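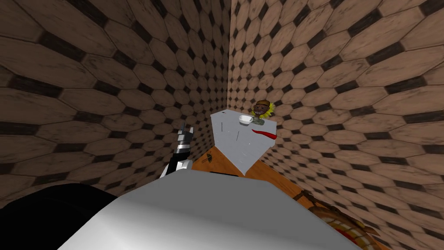

Minutes of the meeting of holders of the Lurnex fixed-rate bonds

Held in Brokden on Jan 23, 2024

Present: holders of bonds in person, holders represented by proxy, two members of the management board of Lurnex, the representative of the bondholders (Paulík, in the following text "the Representative"), the registrar (Rallix, in the following text "the Registrar").

Chair: appointed by the Representative according to the bond terms.
Minutes: taken by the Representative. The language of the meeting was English. In the case of a difference, the English text of the bond terms is the valid one.

Opening and quorum

The Chair opened the meeting and welcomed the holders. The Registrar confirmed that the notice was sent to all registered holders 30 days before the meeting and that the attendance list was closed before the opening. The Registrar compared the list with the register and reported that the quorum required by the bond terms was reached.

One proxy was given on an old form. The signature was complete and the number of bonds was written correctly, but the form did not contain the sentence about voting on amended proposals. The Chair proposed to accept the proxy for the proposals as they were published, and not for amendments. No holder objected. The proxy holder asked for this to be written in the minutes.

Each bond has a nominal value of 1,000 euros and carries one vote. The Chair repeated that bonds held by Lurnex itself, or by companies which it controls, do not vote. The board confirmed that there are no such bonds at present.

Agenda

The agenda was approved as published. A holder wished to add an item about listing the bonds on a regulated market. The Chair explained that a new item cannot be voted on if it was not in the notice, but that it can be discussed under other matters. The holder agreed to this.

Minutes of the previous meeting

The minutes of the meeting in July were approved with one correction. In the paragraph on the reserve account, the word "monthly" has to be "quarterly". The Representative will publish the corrected version and leave the old version available, marked as replaced.

Report of the board

The board presented the results of the company in general terms, the audited accounts being not yet ready. Rental income was in line with the plan. Costs for energy and for repairs were higher than planned. Interest on the bonds was paid in full and on the due date.

The board then spoke about the bank loan. The bank loan ranks before the bonds and has a variable rate, so the rise of interest rates had a direct effect on the company. The board has signed a contract which fixes the rate for a part of the loan. A holder asked what this contract costs. The board answered that the cost is spread over the life of the contract and will be visible in the notes to the accounts, but it did not want to name the amount before the audit is finished.

Several holders were not satisfied with this answer. One holder said that the same was promised in July, and that the half-year report contained only one line about it. The board accepted the criticism and undertook to give a separate table in the annual report, with the cost of the contract, the part of the loan that is covered and the date on which the cover ends.

A holder asked whether the company plans to borrow more from the bank. The board said there is no such plan. The Representative reminded the board that new senior debt above the limit in the bond terms needs the consent of the holders, also when it replaces older debt on different conditions.
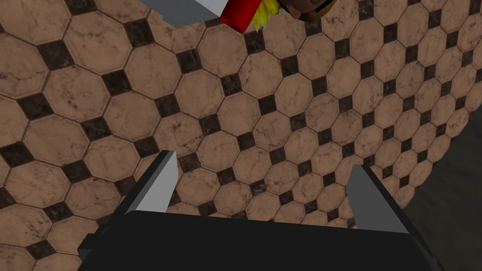
Tiled floor with small dark insets between the tiles.

Report of the Representative

The Representative reported on its checks since the last meeting. The certificates on the financial covenants were delivered by Lurnex on time. The interest cover was above the minimum. The distance to the minimum has become smaller, and the Representative asked the holders to take note of this.

The reserve account was checked against the bank statements. On one occasion the balance was below the required amount for a short period. The board explained that a transfer was entered with the wrong value date. The missing amount was paid in as soon as the mistake was found. The Representative considers this to be a breach which was cured within the period allowed, and does not propose any further step. A holder asked to be informed earlier in such cases. The Representative agreed to send a notice to all holders through the Registrar also when a breach is already cured.

There was a longer discussion about the fee of the Representative. The fee is paid by Lurnex, and a holder asked if this can influence the work of the Representative. The Representative answered that the fee is fixed in the bond terms and cannot be lowered or withheld by the company. The holder thanked for the explanation but kept the opinion that the holders should see the invoices. The Representative has no objection. The invoices will be available for inspection at the office in Brokden.

Proposal on the extension of the bonds

The board presented the proposal which was sent with the notice. The company asks to extend the maturity of the bonds by two years. In return, it offers a higher interest rate from the next interest period and a right of each holder to ask for early repayment of a part of their bonds. The reason given is that the sale of one building is delayed, and that refinancing at present conditions would be more expensive than the higher rate offered to the holders.

The following points were discussed.

The right to early repayment. Holders asked what will happen if the requests are larger than the amount reserved for it. The board said that the requests will then be reduced in proportion. One holder considered this to be unfair to small holders, who may be left with a single bond which is difficult to sell. After a short break the board accepted an amendment: requests from holders with six bonds or fewer will be met in full before the others are reduced.

The delayed sale. A holder asked if there is a signed contract with the buyer. There is a reservation agreement, but no sale contract. The board could not give the name of the buyer. It stated that the buyer is not connected to the company or to the members of the board, and agreed that this statement is written in the minutes.

Use of the sale price. The original proposal left the company free to use the money for any purpose after the bank is paid. The Representative said before the vote that it could not recommend this. The amendment, accepted by the board, is that the remaining money goes first to the reserve account and then to repayment of bonds, unless the holders decide otherwise.

Taxes. A holder living abroad asked whether the extension will be treated as a new bond for tax purposes. The Chair answered that the meeting cannot give tax advice. The board will ask its adviser for a general note and will publish it, but each holder has to check their own situation.

Vote

The Chair read the amended proposal aloud. Voting was by written ballot, and the Registrar collected the ballots. The proxy mentioned under the first item did not take part in the vote, as the proposal was an amended one.

The Registrar reported that the majority required by the bond terms was reached. The Chair declared the amended proposal adopted. Two holders asked for their vote against to be recorded — their written statements are attached to the original of the minutes and are not published.

The changes become valid when the amended bond terms are signed by Lurnex and the Representative and entered by the Registrar. Holders do not need to exchange their bonds.

Other matters

Listing. The holder who raised this matter under the agenda said that the bonds can hardly be sold before maturity, and that with the extension this becomes more important. The board is in principle open to a listing but is worried about the cost of the prospectus. It will prepare a comparison of the costs for the next meeting, where the matter can be placed on the agenda in the proper way.

Online access to the register. Some holders have had difficulties to log in after the change of the system. The Registrar apologised and said that passwords with special characters were not transferred correctly. Holders concerned can ask for a new password by letter or by e-mail. Statements on paper remain free of charge.

Length of the notice documents. A holder asked for a summary on one page in the future, placed before the full text. The Representative will try this with the next notice.

Language. It was asked if the documents could be translated. The Representative can provide a translation for information only, and will do so if enough holders ask for it.

Next meeting

The next regular meeting will be held in Brokden in July, after the publication of the annual report. The exact date will be given in the notice.

There being no further questions, the Chair closed the meeting.

Attachments to the original: attendance list, proxies, notice with the published proposal, text of the amended proposal, report of the Registrar on the vote, written statements of holders.

Objections against these minutes can be sent to the Representative in writing within 30 days of their publication.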